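Subject: Re: [nimri-suture] tails, running bites and the Zemstead evening

Hi all, sorry for the slow reply, been on nights and my inbox is a swamp. Answering Daranee in bits below, then the housekeeping at the end. Please read the housekeeping, esp. if you're bringing thread. 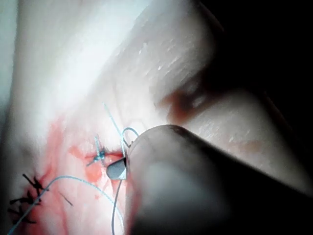
Before anything else – the room at Zemstead is confirmed, upstairs, same door as February. Parking at the back is still dug up so leave ten minutes for walking around the block.

On 21st March, Daranee Tanasarn wrote:

> Hi everyone,
>
> Thanks for having me along last month, I learnt a heap and my
> thumbs have only just forgiven me. A few questions while it's
> fresh, happy to be told to go and read the handout.
>
> 1. How short is too short for the cut ends? I was told at uni to
> leave them long enough to find again, then the person beside me
> trimmed mine nearly to the knot and said they were whiskers. Who
> is right?
>
> 2. When I get to the second or third throw everything goes slack.
> First throw sits down nicely, edges come together, then I pick up
> the needle end and by the time I've wrapped again there's a gap.
> Surgeon's knot every time or am I just slow?
>
> 3. I keep losing the working strand. It drifts under the stitches
> I've already done and I end up sewing over it. Is there a trick
> or is it just housekeeping?
>
> 4. Bite size on soft stuff. On the firm pads I'm fine. On anything
> floppy I either take too much and it bunches or too little and it
> pulls through.
>
> 5. Is the Cirkine thread worth paying for just for practice? I saw
> it in the Wustolberg catalogue and nearly fell over.
>
> Also I can bring a slice, but only if someone else is doing savoury.
>
> Daranee

Right.

1. Tails. You're both right, annoyingly. Depends what you're tying with. Slippery monofilament wants more left on, and more throws under it. Braid grips itself so you can go shorter. Buried knots, shorter again, you don't want a great brush of stuff sitting in the wound. Skin, leave enough to grab when they come out. What I'd say for learning purposes is leave them short but visible, so you can see which way each end is lying. The knot in the photo up top is about what I mean, two short ends, one standing up and the other angling down to the left, and you can see both without hunting. If your ends are fluffing or the knot rolls when you nudge it, that's a throw problem and no amount of tail will save you. Trimming somebody else's without asking is bad manners and I have a fair idea who it was.

Scissors: slide down the thread, turn a touch, cut. Don't lift the knot up to meet the blades. I see this every single month. People tie something lovely and then haul the whole thing off the tissue to snip it.

2. Slack. Probably not slow. Nearly everyone who says this is letting go of tension on the short end while they sort out the long one. Keep a hint of pull on it while you wrap. A hint. If the tissue's tenting up, that's not a hint.

Surgeon's knot (the double first throw) is fine and there's no shame in it, but it's bulky and it can hide bad habits. If the edges really want to spring apart then use it. Otherwise try two throws the same way, slide it down, then lock with one the opposite way. Go and do that one a couple of dozen times on a shoelace round a chair leg before we meet, you'll be surpised how quickly the hands get it.

And alternate your directions!! If the knot looks lopsided and the ends come out along the line of the wound instead of across it, odds are you've made a granny. We had a lot of grannies in February. Mine too, after the cuppa.

Also, don't crush the bit of thread you intend to keep. Grab the end you'll be cutting off. Instrument marks on monofilament are where it snaps later, and it'll do it on the last throw when you've stopped concentrating.

3. Losing the strand. Housekeeping, mostly. Look where your spare thread is before every bite. Big curve of slack across the field is OK if it's sitting to one side of where you're going, same as the long one sweeping round at the bottom of the picture. Trouble starts when it's between the needle and the edge you're aiming for. Things that help:

- Start with less. You do not need the whole packet length for a short cut. Trim it before you start if it's a simple interrupted.
- Park the loop on the side you've finished with, never ahead of you.
- Pull through in two goes, hand over hand, so it doesn't whip about.
- If you've got a partner, have them follow. Following is a skill. We don't practise it enough, and I'd like to do half an hour on it this time.
- Blue thread on pale tissue is a gift, use it. Once you're confident, swap to the clear stuff and suffer.

Small loops curling back at the tip of whatever you're holding with are another one. They look harmless and then they drop over the jaw at the wrong moment and you've tied yourself on. Straighten it before you wrap. Takes a second.

4. Bites on soft tissue. This is the hard one and I don't have a tidy answer. What I do:

Same distance from the edge on both sides, same depth on both sides. Sounds obvious. Floppy tissue folds toward you as you push, so your entry looks right and your exit is miles off once it relaxes. Let it go flat again and *look* before you commit the needle all the way. If there's a big fold hanging over where you're working, get it back out of the way first, even if it means stopping. Don't work in its shadow, you can't judge depth in a dark crease and you'll catch the underside.

Enter at right angles. Follow the curve with your wrist. The needle's round, so go round. People shove it forward like a skewer and that's what makes the tear you're calling "pulls through". Half the time the bite was perfectly adequate, it's the exit that's ripped.

Bunching is nearly always tension. Edges should be touching. They shouldn't be strangled. Remember it'll swell, in real life, and what looks snug now will be cutting in tomorrow. If the tissue goes white under the loop you've overdone it, redo it.

Light. Move the lamp. If one side is blown out white and the other's black you can't see texture on either. We had one lamp too close in Feb and I didn't click until packing up. My fault, I'll bring the second one.

5. Cirkine. No. Well – no for practice. It handles beautifully, ties down flat, hardly any memory, and I'd be filthy if anyone used it on a foam pad. We've got 81 packets of out-of-date braid in the blue tub and nobody has made a dent in it. Use that. There's some monofilament as well, less of it, please don't open a new packet for the last five minutes.

If you want your own at home, Wustolberg do a bulk box, I paid $218 and split it with a mate, it's lasted ages. Catalogue number's on the inside of the tub lid. Not sure if they've changed the minimum order. Ring, don't email, they take forever.

Slice: yes please. Savoury is covered.

HOUSEKEEPING

- Sharps. Count your needles out and count them back in. Last time we finished 2 short and I was on my hands and knees with a magnet while everyone else was at the pub. Found both, one in the carpet by the urn. The yellow bin lives in the middle of the table and it stays there, no foil lids with needles stuck in them please.
- Tissue. Will be in the esky, on the left as you come in. Don't put your lunch in that esky. Gloves on, and wipe down your own spot at the end.
- Pads. If your silicone pad has more slits than surface, bin it. I've got spares.
- Needle holders. Somebody went home with a pair that has green tape on one ring. They're old and the ratchet's a bit sticky but I'm fond of them. No questions asked.
- Instruments go back in the tray OPEN. Not locked.
- Handout: the running suture page had left and right swapped in the third drawing. Fixed version is in the list files. If you printed the old one cross it out. Sorry to the left-handers who had just about worked it out and now have to un-work it.

Plan for the night, very loosely: interrupted sutures to warm up, then following in pairs, then a tea break, then a continuous line on soft tissue for anyone who wants it. Beginners stick with interrupted as long as you like. Somebody asked about doing subcuticular, and yes, if there's time, but last time we said that we were still going when the cleaner came through.

Can those driving down from the north please sort out lifts between yourselves off list, I got eleven copies of the same thread about a Corolla last time.

Numbers by reply to me only, not the whole list. Anyone on the wait list, same, I'll know by the end of the week who's dropped out. Postal stuff for the group still goes to the clinic at Zemstead and please put "suture group" on it or it goes in with the pathology.

Daranee, bring one of your bad knots if you've kept any. Much easier to fix when I can pull it apart in front of you. Same goes for everyone else tbh.

Gotta run, phone's going.

M.

PS – the urn is fixed. Don't fill it past the line.

_______________________________________________
nimri-suture mailing list
Please trim your quotes. Digest readers will thank you.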